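Can a Robot Really Fix a Computer?

You may have heard that robots are about to do everything. They'll fold your socks, cook your dinner and repair your computer when it quits. Some grown-ups say this with a very straight face.

Let's be picky about it. We'll take one job, putting a small chip and a memory stick into a desktop computer, and look at what it takes to get one robot ready to try. 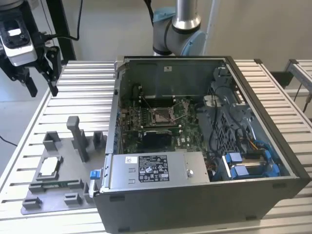
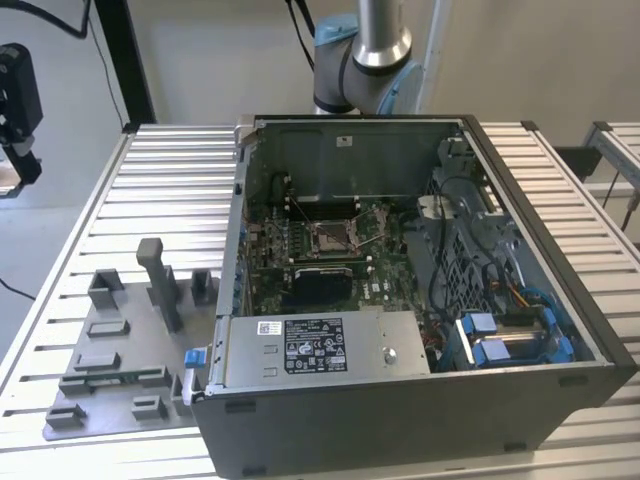 The empty socket near the middle of the green board is where a CPU goes, in both pictures.

What is the robot supposed to do?

The CPU is the chip that does most of a computer's thinking. It sits in a square metal holder called a socket, and a thin lever presses it down. To put a chip in, you lift the lever, set the chip in the right way around, and close everything up again.

A person who has done it before needs a minute or so. You can probably learn it in an afternoon if somebody patient shows you. Keep that in mind when you hear the word "genius" used about a machine.

Memory is the other part. It comes on a long, skinny green board that pushes into a slot. Push too softly and it doesn't go in. Push hard and crooked and you may have bought yourself a new one.

Who does the getting ready?

People do. This is the bit that gets left out of the exciting videos.

At the Sayce workshop, the robot cell (a "cell" is just the robot plus its table and everything it needs) is looked after by Mabli Nicholas and Zane Grigaitė. Before the robot moves at all, they have a list to get through.

First, the computer goes on its side with the cover off. It has to lie in the same place every time. If it slides over by the width of a pencil, the robot may reach for a socket that isn't there anymore. You would just look and move your hand. A robot can be taught to look too, using cameras, but then somebody has to set up the cameras and check them.

Second, the parts go on a gray plate beside the computer. It's called a fixture plate, and it was made on a 3D printer. It has blocks and holders that keep small parts still, so the robot knows where to find them. Think of the cutouts in a board game box, where every piece has its own spot.

Third, they check the gripper. A gripper is the robot's hand, though "hand" is a generous word. This one has fingers that stay side by side and pinch. It can't feel a crumb stuck to its fingertip the way you can, so Zane wipes the fingers with a cloth.

Fourth, somebody looks at the cables. A robot arm twists and bends all day, and a cable that's too tight can pull loose.

What goes wrong?

Plenty! Mabli keeps a notebook, and she has written down 1,757 tries so far. She marks each one "good," "bad" or "huh?"

A "bad" might be a chip set down a tiny bit crooked. The contacts inside a CPU socket are very small, and a crooked chip can damage them. Then the robot has to stop, and a person with a magnifier and steady fingers comes to look.

A "huh?" is when the robot stops and no one can say why. Last August they had a whole string of those. The gray plate had worked itself a little out of place, and every part on it was in the wrong spot. The robot kept going where it had been told to go. It took the people two days to find the trouble and one minute to fix it with a screwdriver.

So who was the repairer there? I'd say the person with the screwdriver.

But isn't the robot faster?

Maybe one day. Right now I'd ask some questions before I believed it. When someone says "our robot can do this 1,000 times without getting tired," ask how many of those times went right. Ask who put the parts back in their holders in between. Ask if it would still work with a different computer, or with the same one turned the other way.

Robots do have good points. They don't get bored, and they can do the same move over and over very exactly. If a factory had 200 computers that were all alike, I can see one being handy. The old computer in your closet, with dust in it and one screw missing, is a harder job.

Try it yourself

Put on thick mittens. Use only your thumb and one finger. Now pick up a playing card from the table and slide it into a narrow gap between two books.

Next, look at where the card and books are, shut your eyes, and do it again. Then ask a friend to move the books a tiny bit while your eyes are still shut.

Write down your goods, your bads and your huhs.

Words to know

Cell: a robot and all the things set up around it.
CPU: the main chip in a computer.
Fixture: something that holds a part still.
Gripper: the end of a robot arm that grabs things.
Socket: the holder a chip fits into.

Page checked January 19, 2026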